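Sorting and Pre-Treating a Mixed Load Before a Cool Wash

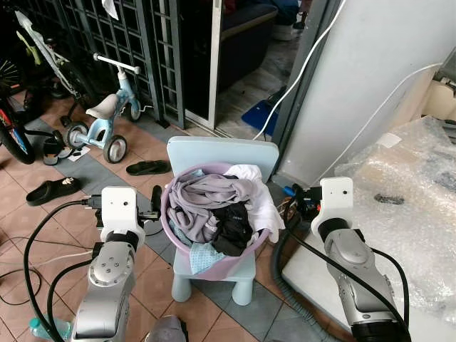

A mixed load before sorting: light grey, black, white and pale blue pieces in one basin.

This page covers sorting and stain pre-treatment for household laundry washed at 30 degrees or below. It assumes a front loader and a liquid detergent. Notes for top loaders are at the end.

What you need

A basin or tub for unsorted items
A second container for pieces that need soaking
Liquid detergent
Sodium percarbonate (oxygen bleach), plain, without optical brightener
A soft nylon brush
A measuring jug marked in millilitres

Step 1. Sort by colour

Make three piles: whites, lights and darks. Light grey and pale blue can share a load. Black goes with navy, charcoal and dark green. A print on a dark garment does not change its pile, but turn the garment inside out before washing to limit abrasion.

New dark items should be washed alone the first time. To test for loose dye, dampen an inside seam and press it with a white cloth for thirty seconds. If colour transfers, keep the item out of mixed loads and test again after the next wash.

Step 2. Sort by weight

Split each pile again if it contains both heavy and light fabrics. Jeans and towels hold more water than T-shirts and can throw the drum out of balance at spin speed. One wet towel in a load of shirts is the usual cause of a machine that stops and restarts its spin.

Step 3. Check closures and pockets

Close zips and hooks. Undo shirt buttons, including cuffs. Empty every pocket and brush out lint from the corners.

Step 4. Pre-treat

Protein stains (blood, egg, milk): rinse from the back of the fabric in cold water. Hot water sets them.

Grease: apply undiluted detergent, work it in with the brush and leave for 15 minutes. Do not let it dry on the fabric.

Tea, coffee and fruit: dissolve the percarbonate in warm water at the rate given on the pack and soak for one to two hours. Do not use it on wool, silk or leather trim, and do not store the mixed solution in a sealed bottle – it releases gas.

Collars and cuffs: treat as grease.

Step 5. Load and dose

Fill the drum loosely to three-quarters. You should be able to fit a hand flat between the load and the top of the drum. Dose for soil level and water hardness. The water here at Trircombe tests at 140 mg/L as calcium carbonate, so I use the medium-hardness line on the cap. Excess detergent leaves a stiff grey film on dark cotton.

Top loaders

Add detergent and let it disperse before the clothes go in. Distribute heavy items evenly – do not wrap them around the agitator.

Page maintained by Kadir Akyol. Dosing section revised in July.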